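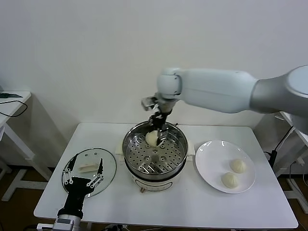 Slide 1. Steamed buns, a two-handled steamer and a serving plate, with the glass lid set down on the table.

Kurkley Catering Skills Programme
Short talk for kitchen staff: steaming and serving filled buns
Speaker notes

Opening (slide 1 stays up)

Good afternoon, and welcome to the second of the short talks on table-top cooking. Today we deal with steamed buns, which joined the Kurkley tea menu in February and are now served at the Trornberg and Kusten dining rooms as well.

Ask who has used an electric steamer before. Allow a minute for replies.

Point to the perforated tray. Steam must be able to rise through the holes, so squares of paper are cut smaller than the tray and one is placed under each bun. A single large sheet should not be used.

Point to the lid, which lies flat on the left, well away from the plate. Staff are asked to keep to this layout at service. The lid is lifted with the far edge first, so that the steam leaves away from the face, and it is then put down where no sleeve will catch it.

Slide 2. Dough and resting

The standard batch is given on recipe card 62. Copies are at the back of the room. Please note that the earlier card asked for a longer second rest and should be thrown away.

Shaped buns rest under a cloth until they feel light in the hand. The pleats are gathered at the top and pinched shut. Loose pleats open during steaming and the filling is lost – this was the most common fault recorded at Kusten.

Slide 3. Steaming

Water is brought to the boil before the buns go in. Space is left between them for swelling. The lid stays on for the full time on the card.

When the time is up, switch off and wait two minutes before lifting the lid. A sudden change of heat can wrinkle the skin.

If asked about bamboo baskets: Kobori still uses them for banquets. They are not covered today.

Slide 4. Moving to the plate

Buns are lifted out one at a time and held from the sides. The plate stands beside the steamer, close enough that nothing is carried across the room. Buns should not touch on the plate, as the skins stick together and tear.

A plate with a raised rim is preferred. Warm it first where a warming drawer is available.

Slide 5. Cleaning

Unplug the base and let it cool fully. The tray is washed in hot soapy water and held up to the light to check that the holes are clear. The base is wiped only, never put in the sink.

Questions, then break. Tasting is in the side kitchen at half past three. Collect the attendance sheet before the group leaves.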